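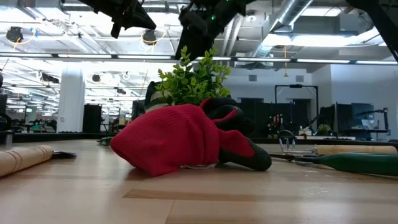 The thing to look at is the arbitration log, according to one reader of the beta mailing list, and the arms themselves are the least interesting part of the package: any lab can buy two arms, but very few can say after a bad run which arm was waiting for which, and for how long. The comment went out to the list last week, shortly before Watatis opened orders for its Caruso bench cell and the Mutex controller software that ships with it.

June 10, 2018
By staff writer

Watatis is now taking orders for Caruso, a two-arm bench cell for handling small, irregular objects on an ordinary tabletop. The cell is offered for sale, and also as a hosted service run by Wultden, which keeps cells on its own floor and rents time on them to customers who connect remotely. Shipments of purchased cells start in September. Hosted time is available now.

Caruso consists of two arms with parallel-jaw grippers, a fixed camera for the workspace, a camera on each wrist, a controller box and an emergency stop. The arms reach down over the table from behind it, which leaves the front edge clear for an operator to lay out objects. The customer supplies the table. Watatis asks for a rigid top with a matte surface and says that wood is fine. Joints between boards do not bother the grippers when an object is taken from above, but a thin part pushed flat along the surface can catch on a raised seam, and the manual recommends sanding or taping any seam that can be felt with a fingernail.

The arms are conventional. Repeatability and payload are in the normal range for machines of this size, and Watatis does not claim otherwise. The grippers have black molded jaws with replaceable pads. A small status light on the gripper body shows green when the gripper is powered and under controller authority. A gripper that has lost its link goes dark and holds its last position.

Mutex is the part that sets the cell apart from earlier kits. It sits between the customer's control program and the arm drivers and treats the space over the table as a set of zones. Before an arm moves into a zone it must hold the lock on that zone. If the other arm holds it, the request is queued. A customer program can ask for several zones at once, in which case Mutex grants all of them or none. This is the standard way to avoid the condition where each arm holds something the other one needs. Programmers with a background in operating systems will find nothing new in it, and the name of the product makes no secret of the source.

Zones are drawn in a configuration file or on screen over the picture from the fixed camera. They may overlap. They also have height, so that one arm can pass over the other if the clearance is set high enough. The default file divides the table into a left zone, a right zone and a shared zone in the middle. The shared zone is where handovers take place, and a handover is the one operation in which both arms may be present in it. For that case Mutex switches to a joint mode, drops the speed of both arms and checks the distance between the wrists on every control cycle.

Each grant, refusal, wait and release is written to the log with a time stamp. The log can be played back beside the camera video. A wait longer than a limit set by the user is flagged. In practice this is how most faults in customer programs are found: an arm that stands still for no visible reason is nearly always waiting for a zone that the other arm took and did not give back.

Objects are sold separately. The first set from Watatis covers garden work, and its contents were picked for their spread of shapes and surfaces. On the table above, a crumpled work glove with a red knit back and black coating lies in front of a sprig of artificial foliage, with a long green-handled tool and two pieces with pale wooden handles on either side. The combination is a fair sample of what gives trouble on a bench. A glove has no fixed shape and changes outline every time it is put down. Round handles roll when a jaw touches them off center. Foliage with many small glossy leaves produces reflections that depth sensors read badly, and it can hide whatever stands behind it from the fixed camera, so a program has to rely on the wrist views when it works in that part of the table.

Watatis supplies task cards with the set. A card gives a starting layout, a goal and the conditions under which an attempt counts as complete. The easy cards ask for one tool to be moved to a tray. The harder ones call for both arms, such as holding a glove by the cuff with one gripper while the other works the fingers straight. The cards do not specify a method. Customers may write their own, and the card format is documented in the manual.

Performance figures are limited at this point. Wultden has released a summary covering 828 attempts on the garden set, run on hosted cells with its own reference program. The summary is broken down by card and by cause of failure. Single-tool cards were completed far more often than glove cards, and the most common cause of failure on the latter was a grip on one layer of fabric where two were intended. Missed locks do not appear as a cause. Collisions between the arms are listed as a category with no entries, though this says little about how the software behaves under a customer's program, which may ask for zones in an order that the reference program never does. Neither company has published results from outside users.

The hosted service is booked in blocks. The shortest block is 2 hours, and a block includes the time an attendant at Wultden needs to put the objects back into the starting layout between attempts. That time is not small. On glove cards the reset can take longer than the attempt, and customers who plan by attempt count should test with a single block first. Attendants follow the layout on the card and confirm it against a stored picture. An overlay on the fixed camera view shows where each object should lie. A layout that differs from the card can be requested, but it must be submitted the day before.

Remote customers get the live view from all 3 cameras, the Mutex log and the joint data. They upload a program as a container, which runs on a machine beside the cell, so network delay does not enter the control loop. Direct remote operation by hand controller is offered only for recording demonstrations, and at reduced arm speed. Recordings belong to the customer. Wultden keeps a copy of the Mutex log for fault analysis and deletes the video on request.

A hosted block costs $600, with a lower rate for customers who commit to a monthly quantity. The rate includes the garden set and normal wear on gripper pads. Damage to an arm caused by a customer's program is charged at cost, unless the log shows that the program held the locks it needed at the time. That clause is unusual, and it puts the burden of proof on the supplier's own software. Customers should read the definition of a valid lock in the agreement before relying on it, as a lock granted under a zone file that the customer has edited counts only if the file passed the checker.

The price of a purchased cell is given on request. Watatis says that it depends on the arm option and on whether the customer already owns suitable cameras. Mutex is licensed per cell and can be bought alone for use with arms from other makers if a driver exists. The driver list is short. A software kit is provided for writing new ones, and the interface is small enough that a competent programmer should have a basic driver moving within a week, though the timing tests that come with the kit are strict and will take longer to pass.

Several limits deserve mention. Zones are static while a program is running, so a zone cannot follow a moving object or an arm. Mutex has no knowledge of the objects themselves: a long tool held in a gripper may stick out of the zone that the arm has locked, and the software will not notice. The manual deals with this by telling the user to enlarge the zone when long tools are carried, which works but makes the other arm wait more. Watatis lists tool-length compensation as planned without a date. People are not covered either. The cell has an emergency stop and a speed limit, and it is intended for use with the operator outside the reach of the arms. It should not be run as a shared workspace.

The lighting requirement is also loose enough to cause problems. The documentation asks for "even overhead lighting" and leaves it there. Long rows of ceiling lights are common in large open rooms and give bright streaks on polished metal and plastic grips, and a vision program tuned under one ceiling may need tuning again under another. Anyone who develops on hosted cells and plans to move to a purchased one should record calibration images in both places and compare them before blaming the program.

Orders for the purchased cell go through Watatis, and bookings for hosted blocks through Wultden. The manual, the zone file checker and a simulator for Mutex can be downloaded without an order. The simulator models zones and arm motion only. It does not include cloth, so glove cards cannot be run in it.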